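We use cookies to improve your experience. Accept all | Manage preferences

1/ Notes on packing a toiletry box for a guest room. Requirements: small footprint, open top, everything reachable without lifting anything else out. Yaneth Alvarado asked for this after the November visitors, so it's overdue.

2/ Start with the empty box. Check the floor for lift at the corners. If a flap has come up, glue it flat and leave it 10 minutes under a book. A raised flap costs you floor area and tips anything tall.

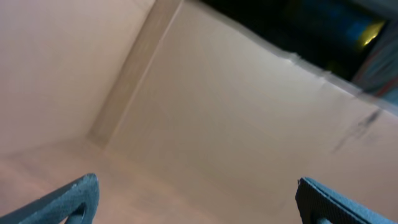

3/ Measure the inside, never the outside. Wall thickness plus an overlapped seam takes more than you'd expect from a small box. Mine lost 4 mm on the short side.

4/ Load order is long items, then heavy items, then tubes. Toothbrushes go upright against one wall, heads up. Stuart Hulme lays his flat, and the bristles end up against the cardboard. I don't recommend it.

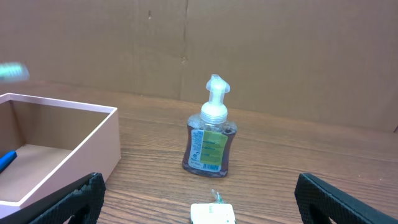 5/ Pump bottles are the awkward part. They're wide, top-heavy when full, and the head sticks out past the body. Measure at the widest point, nozzle included. On a foaming soap like the reddish-brown one, check the collar too — it's wide and ribbed, and it has to be screwed down all the way before the bottle goes anywhere near a box.

6/ Leave the air space in a foamer alone. Topping it up to the neck gives you a weak foam and a mess on the first press. Femke Hermans fills hers to the shoulder, and I do the same.

7/ Toothpaste goes in last, on the diagonal if it won't lie straight. Cap tight. A tube makes a decent wedge between the brushes and whatever is on the heavy side.

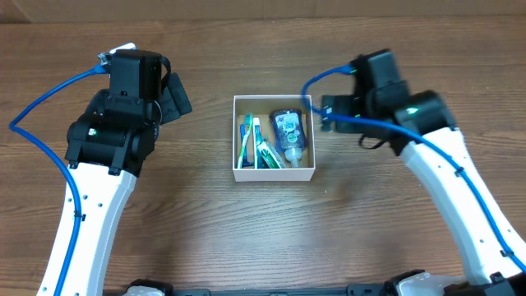 8/ Tilt test: raise one end of the box 3 cm and set it back down. If something slides, move the tube before you add padding. Padding gets damp in a bathroom and stays damp.

9/ Still undecided on a divider. Eckhard Ackermann wants one down the middle. I'd lose width on the bottle side, so for now it stays out.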